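Lunde Tabletop Grain Set

Version 2, July 2, 2019
Maintained by Liv Blomqvist and Vilgot Holmgren

Contents

The set holds 1,748 pictures of wooden tabletops, taken in daylight. Each one has a row in tables.csv with the room, the table number and a grain label. Version 1 had 1,000 pictures and no grain labels.

Tables came from two places, the Altico showroom and the reading room at Limora. All the Limora tables were added in May.

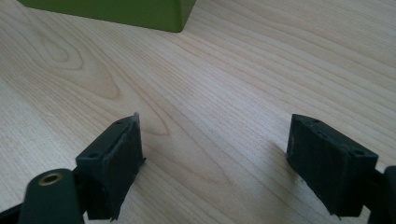
Grain labels are straight, cathedral, mixed or unclear. We label what the surface shows and do not try to name the species. A table with long lines over most of the top and one pointed oval figure, like the one at the left of this pale top, goes in as mixed. Sheen is a separate column - low, medium or high - and is judged by eye. Boxes and other items standing on a table are left in and get no label.

Known problems

Glare hides fine grain in part of the Altico pictures. Table numbers 12 and 21 are the same table, entered twice. The notes column is blank for most of the Limora rows.

Use

Free for teaching and research. Send corrections to Vilgot with the table number and the row.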